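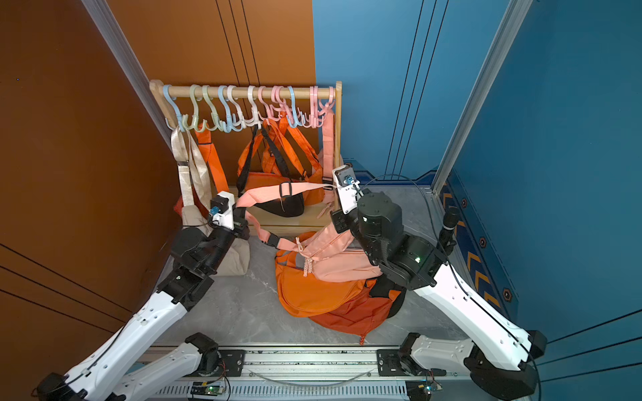

Double hooks in pastel colors on a wooden clothes rack.

Bradach Double Hooks, mixed pastels

We have sold closet odds and ends at Sugden for a good long while now, and if you had asked me which little thing people come back for most often, I would have guessed the shoe trays. I would have been wrong! It's these hooks, and I think I finally understand it, having put a set in my own front hall last winter and then another in the laundry room, and then (my husband will tell you) one in the pantry for the aprons.

Each hook goes over a rod at the top and gives you a second hook below. Scarves, tote bags, belts, a robe, the dog's leash, a hanger with tomorrow's shirt on it. They slide along the rod, so you can bunch them up at one end when company is coming and spread them out again once everybody has gone home. They're plastic and they weigh next to nothing, so please don't ask them to hold a loaded backpack or a wet winter coat. We suggest 4 pounds per hook and no more. For heavy things, have a look at the Wostley steel hooks instead, which aren't as pretty but will put up with nearly anything.

Colors are light blue, pale green, pink and white. Packs come mixed and we can't promise how many of each you will get, though Jade Clegg in our packing room will do her best if you leave a note with your order. She has been known to swap a whole handful for a nursery.

Will they fit? Measure across your rod before ordering. The hooks are happy on most ordinary wooden closet rods and on the Pravar freestanding rack, and they'll go over a thinner metal rod too, only they swing a bit more. They will not go over the thick square rails that come with some of the newer wardrobes. Shayne McPhee at the counter keeps a sample by the register, so bring a scrap of your rod along if you're unsure and try it for yourself.

To clean them, use warm water and a drop of dish soap and let them dry on a towel. Keep them out of the dishwasher, and away from a sunny window if you care about the pink, which does fade some over time.

Item number 455. Sold in packs of 2 or by the bag. Shipping is usually a few days, longer in December when we're all run off our feet. Returns are fine if the pack hasn't been opened. For store orders or larger quantities, ask for Chelsea Lambert, and if you call on a Saturday let it ring a while, the phone is at the far end of the shop.

Last updated: December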